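Brivgate showroom evening, October 27, 2024
Speaker notes, used car buying talk

Welcome and housekeeping
Fire exits at the back and by the parts counter. Tea is on the left. Talk runs to half past, then questions.

1. Set the budget first
Ask how many people have bought privately before. Then go to the worked figures. Deposit of £1,000, car at £2,150 over the deposit, so £3,150 in total. Remind them that insurance and road tax come on top. Get an insurance quote before viewing, using the registration number.

2. Check the papers
Look at the V5C and make sure the number on it matches the one on the car. MOT history is free to look up online. Read the advisories as well as the fails. The same advisory for tyres or brake pipes three years running tells you how the car has been looked after. Mention the Bhuiyan garage leaflet by the door, which has the list of web addresses.

3. Look at the car in daylight
Start it from cold. If the bonnet is warm when you arrive, ask why. Check the gaps between panels, the oil cap, and the boot floor under the carpet. Worn pedals on a car with low miles need explaining.

4. The test drive
Allow at least 8 miles. Include a stretch at 70 on the dual carriageway and some slow turns on full lock. Radio off. Check that you are insured to drive it.

5. Warranties
Explain the two we sell, Plarent and Stimano. Plarent covers engine and gearbox only. Stimano adds electrics. Neither covers tyres or brake pads. Read out the servicing condition, people always miss it. Pause for questions here. 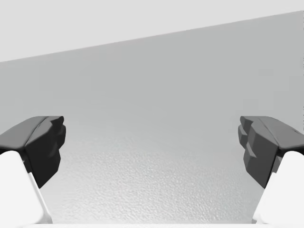

6. Paying and taking it home
Bank transfer is fine, but get a signed receipt first. Tax does not pass to the new keeper. Hand out the checklist and point people to the sign-up sheet for the October tyre check.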